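Rillura Laundry Cell: Working Rules, Frequently Asked Questions

Last changed in January. These answers belong to the working rules for robot arms at household washing machines, used in the test rooms at Skalham and by our partner Frerichs. If an answer here and the printed rules say different things, the printed rules are valid.

Who must read the rules?
Everybody who enters the room while an arm has power. This includes visitors and the cleaning service. Reading takes 15 minutes and you sign the list at the door.

How near may I stand?
The line on the floor is 900 mm from the farthest point the gripper can reach. Stay behind it when the arm is moving on its own. If you guide the arm by hand, you may cross the line, but a second person must then stand at the stop button.

How fast may the arm move?
Inside the drum and in the door opening, 50 mm per second. Outside, the speed set in the Jiseo controller is allowed. Please do not change this value for one test and forget to put it back. It has happened two times.

May the machine run a programme while the arm is switched on?
No. The drum must stand still and the door must be fully open before the arm gets power. A spin of 800 turns per minute needs a long time to stop, and the door lock of an old machine is not a safety device in the meaning of our rules.

What must be covered?
Metal parts of the arm base which a person or the machine can knock against. Soft packing material is enough if it is fixed with tape and does not hang into the drum. Check the tape at the start of each shift. Stained packing can stay, torn packing must be changed.

Which clothes may we use?
Cotton and simple mixed cloth without belts, hooks or long laces. Dark clothes are allowed, also in a dark drum, but write them in the log, so that the people who read the results later know it. 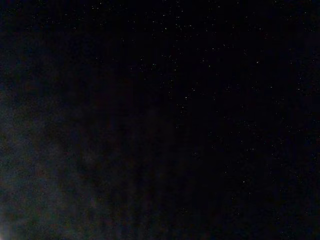
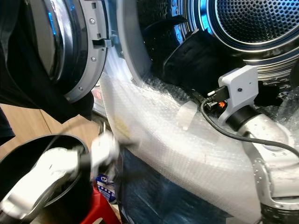 A reader in Skalham wrote to us that the rule for dark clothes is too weak. In her opinion a written note helps only afterwards, and the operator should have to stop the arm each time the wrist camera gives no useful picture, even if the head camera still sees well. We have discussed this with Frerichs. From the next version, a stop will be required when the wrist view is lost for more than 2 seconds inside the drum. Until then we ask you to do it freely.

Can I put a hand in the drum to help the gripper?
Only after pressing stop and waiting for the lamp to change. Pausing from the screen is not the same as a stop.

What about cables?
Follow every cable with your eyes from plug to plug before the first movement. The arm must be able to make its longest reach without pulling. If a plug is loose, change it, do not tape it.

Do small contacts have to be reported?
Yes, also when there is no damage. Use the short form and write the time of day, which part was touched, and the speed at that moment.

Where do I find the old versions?
In the grey folder next to the door list.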